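Incidencia: la importación del catálogo se detiene antes del final
Producto: Inga, módulo de inventario
Cliente: Fernden, almacén de Nunmont
Abierta por: Canan Uysal
Asignada a: Dilek Keskin
Estado: resuelta

Canan Uysal, 9:10
El archivo de septiembre tiene 3.000 filas y en Inga solo aparecen 2.878 artículos. No sale ningún mensaje de error. La barra llega al final y pone "Completado". Lo he repetido dos veces con el mismo resultado. Adjunto el CSV y cuatro fotos.
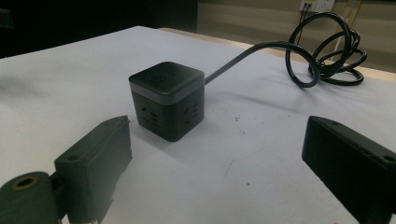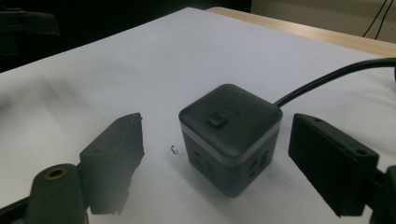
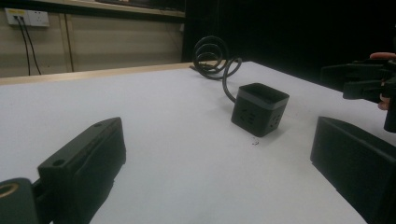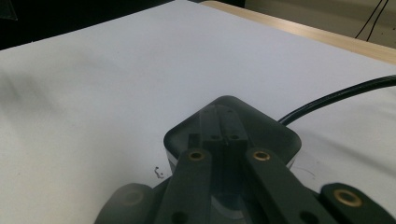
Dilek Keskin, 9:45
Recibido el CSV. El registro del servidor marca 3.000 filas leídas y 2.878 guardadas, así que el archivo llega entero y las que faltan se descartan al validar. He mirado las primeras descartadas y todas tienen una coma dentro de la descripción, sin comillas. Un caso sería el de la regleta negra en forma de cubo de la primera foto: si la ficha dice "regleta cubo, negra", el programa lee dos columnas donde hay una y la fila se descarta. ¿Con qué se exportó el archivo?

Canan Uysal, 10:20
Con la hoja de Corholm, como siempre. El mes pasado funcionó.

Dilek Keskin, 10:35
Mira en Opciones de exportación si está marcado "Texto entre comillas". Si no lo está, márcalo, exporta otra vez e importa con "Actualizar existentes" para no duplicar artículos.

Canan Uysal, 11:50
Estaba desmarcado. Con la casilla puesta entran todos menos 80.

Dilek Keskin, 12:15
Esos 80 tienen el código de familia vacío. Rellena la columna C y vuelve a importar solo esas filas.

Canan Uysal, 13:05
Hecho. Ya salen 3.000. Se puede cerrar.

Dilek Keskin, 13:10
Cierro. Dejo anotado para desarrollo que el aviso final debe indicar las filas descartadas.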